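Drulline Plisteck 91 CPU Cooler

Share 7 | Comments 2
Print this page | E-mail this page

The Plisteck 91 is a low-profile air cooler for small desktop builds. Drulline made it for cases where a full tower cooler will not fit and the owner does not want to deal with liquid cooling. It has one fan, a copper base and a stack of aluminum fins, and it stays clear of the memory slots on most small boards.

The fan runs up to 2000 RPM. At idle it drops low enough that you will hear your power supply first. Under a long gaming load you will hear it – a steady rush of air with no whine.

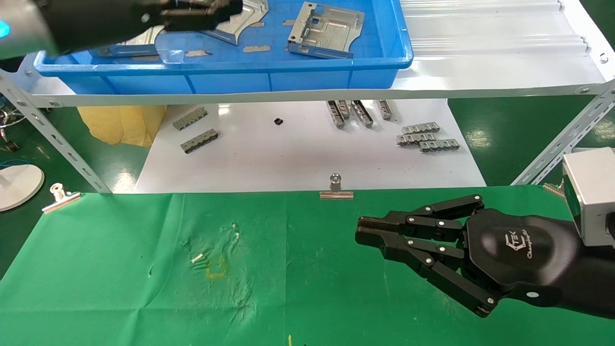 Mounting takes four screws and the backplate in the box. Put the backplate on before the board goes into the case, or you will be taking the board out again. The screws have a hard stop, so turn them in a cross pattern until they will not go any further. A small tube of paste is included, enough for two installs if you are careful with it.

The older Tameo bracket does not fit this model. If you are moving up from a Tameo cooler, use the new parts and keep the old ones with the old cooler.

Iñaki Iglesias put one in a case with a solid side panel and left the stock case fans alone. He saw better results with the fan blowing down onto the board. Flipping it to pull air up worked too, but the drive next to the socket ran warmer.

The fan plug is a standard 4-pin. There is no lighting on this version. Buyers who want lights can add the Grecu fan ring, sold separately – it needs its own header and adds 7 mm to the height.

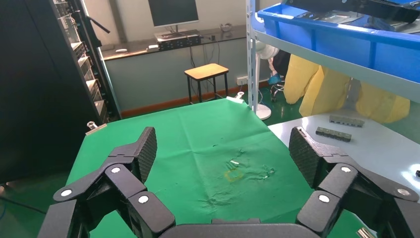
What's in the box

Plisteck 91 cooler with fan attached
Backplate and mounting screws
Thermal paste
Fan clips, 2 spare
Printed guide

Warranty and returns

The cooler is covered for two years from the date of purchase. Keep your receipt. Unopened boxes can be sent back for a full refund, and opened ones for store credit if all the mounting parts are there.

Stock is limited to the black version until the next shipment. The silver version sold out in April.

Page updated 23/05/2020 by Beril Çetinkaya

Print | E-mail to a friend
2 comments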